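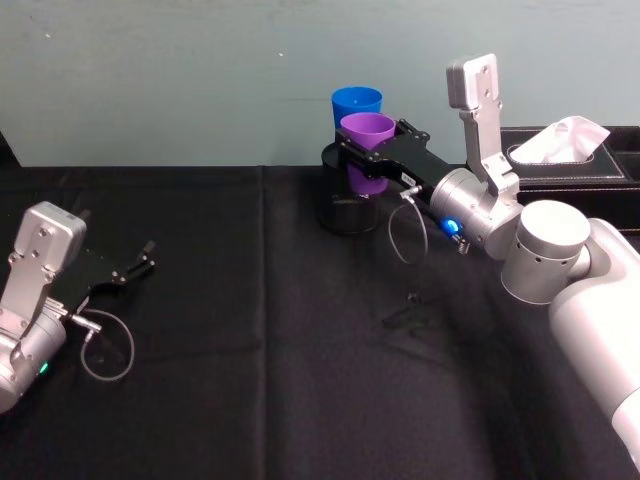 Head camera, cup task. Right gripper on the purple cup, blue cup behind it, left arm open and waiting.

March 4, 2022. Cups on holder, planner branch "Bolus"

Goal for today: find why the place step sometimes stops too high, and decide if the fault is in perception or in the controller. Svenja thinks perception. I thought controller until lunch.

First I repeated the January settings without any change, to have a base. 22 trials, 9 stopped with the message "contact before target". In the logs the force on the wrist is small when this happens, so the arm is not pushing hard against anything. The threshold is simply reached early. I raised it by a small step and the message came less often, but then one cup was pressed down more than I like, so I put the old value back. Please do not change it in the shared config before we talk.

After that I looked at the height estimate. The node from Peiyu takes the rim of the cup and the rim of the holder from the head camera and computes the difference. When the fingers are closed on the cup near the middle, they hide the lower part of it, and the fit uses only the upper part. The fitted cup becomes too long and the planner believes that the bottom is lower than it is. So it is perception, at least for the larger part. Svenja was right and I told her.

Proposal from Nazareno: take the cup length from the first detection, before the grasp, and keep it fixed until release. I wrote this as an option, keep_length, default off. It needs a reset when the object ID changes, otherwise the second cup receives the length of the first one. I forgot this in my first version and lost almost one hour with it.
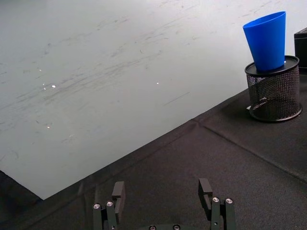
Wrist camera view, fingers open, blue cup on the mesh holder.

The wrist view is useful for the check before the grasp. With the fingers open, both pads are inside the image, so the self-mask must cover them completely. The current mask is too narrow on the inner side and leaves a thin line of points, which the segmentation then reports as a small object. I made the mask wider by 2 pixels and the false object is gone in all bags I replayed. The holder is still difficult: the mesh gives holes in the depth, and only the upper rim is stable. I now fit the rim only and ignore the side.

Replay of frame 955 of the long bag still crashes the planner with an empty grasp list. Not understood. I saved the log in the Plillura folder.

To do:
Run again with keep_length on, same number of trials.
Ask Rohani if the wrist calibration is from before or after the cable was changed.
Move the mask size to the config file, it is hard coded now.
Frame 955.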